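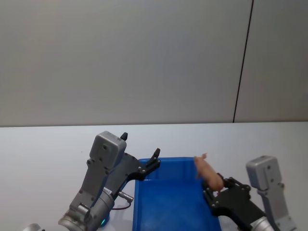 ## Visit report: Skorneck Mill, Kenwood

November 17, 2023

The mill is run by Hornuneo and takes in hard red wheat by truck from growers in the county. Our group went in as customers, to see how the bread flour we buy is tempered, ground and checked. Katia Marras, the head miller, took us through from the intake pit to the loading spouts. The order below follows the grain, although we saw the top floor last.

### Intake

Trucks are probed at the scale house before they tip. The sample is tested for moisture, protein and test weight, and part of it is run over a sieve to measure dockage. Loads with visible insects or a musty smell are sent back without further testing. Samples travel to the lab in plain plastic trays, and a split of each is kept for 30 days in case of a dispute.

The pit has a grate with narrow slots and a magnet below it. From there a bucket elevator lifts the wheat to the raw storage bins. Bins are assigned by protein, and a blend is drawn from several of them by slide gate. The gates are still set by hand. A spreadsheet in the control room gives the settings.

### Cleaning and tempering

Cleaning removes material by size, then by density, then by shape. The separator takes out straw and small seeds, the destoner takes out stones and glass, and the indented cylinders lift out broken kernels and round seeds. A scourer then rubs dust from the surface of the kernel. The cleaning house was the loudest part of the building, and hearing protection was handed out at the door.

Water is added in a dampening screw. The wheat then rests in tempering bins so that the bran toughens and the endosperm softens. Rest time is longer in cold weather, when the grain comes in harder and takes up water more slowly. The winter schedule starts with the first hard frost and normally runs into March. Longo, a variety the mill began buying last season, needs a longer rest than the others and is tempered on its own.

### Grinding

The break rolls are corrugated and turn at different speeds, which shears the kernel open and scrapes the endosperm from the bran. Stock goes up by air to the sifters, drops to the purifiers, and then goes to the smooth reduction rolls. The main line has 7 sifters. They hang on flexible rods and swing in a flat circle, so the walkway between them is closed while they run.

Marras checks the rolls by touch and by release. Release is the share of stock that passes a given sieve after one break, and she takes it from both ends and the middle of each roll. An uneven result means that the roll is worn or out of parallel. Rolls are sent out for recutting on a fixed schedule.

### Lab

Ash and moisture are run on every lot, and falling number on every blend. A test loaf is baked from each blend made for bread customers, using 100 grams of flour and a fixed formula. Volume is measured by seed displacement. The benches are wiped down between samples, and flour is weighed before any wheat is ground, to keep bran dust out of the ash test.

### Packing and loading

Most flour leaves in bulk. The rest is packed in paper bags or in totes of 900 kilograms. Every stream passes through a rebolt sifter and a metal detector just ahead of the spout. Rejected bags are opened and sifted, and the finding goes in the shift log.

### Points to follow up

- Ask for the ash limits on the high-extraction flour. The sheet we were given covers only the patent grade.
- Request falling number results by lot for the past season.
- Find out whether Longo can be kept out of our blend until we have run our own bake tests.
- Confirm the new bulk delivery window with the mill office.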